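Checking the bin position on the Alow cell

Do this whenever the tray has been knocked or swapped, and before any run of more than 100 picks. You need the teach pendant and a spare clamp.
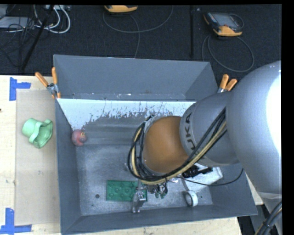 Stop the running program and drop to manual, reduced speed. Wait for the arm to settle before you reach in.

1. Clear the tray. Leave nothing on the floor of it, including tape rolls and boards from the last batch.

2. Push down on each corner of the tray in turn. If it rocks, take the clamps off, seat it flat and put them back. Two at each far corner is enough. A clamp that slides under thumb pressure goes in the scrap box.

3. Load frame 9 on the pendant and jog to the check point. Come down slowly for the last part — the walls slope and the gripper fingers will find them before you do.

4. Compare the Z reading with the one on the Astari sheet. Ours is 248. If yours is out by more than 1, teach the frame again and save it under the same number.

5. Follow the cables along the wrist by eye while you turn the last joint through its full range. They should loop freely and never pull tight. Move a tie if they do.

6. Put one board in the middle of the tray and run a single pick at low speed.

Error 2047 at this stage means the old frame is still loaded. Go back to step 3.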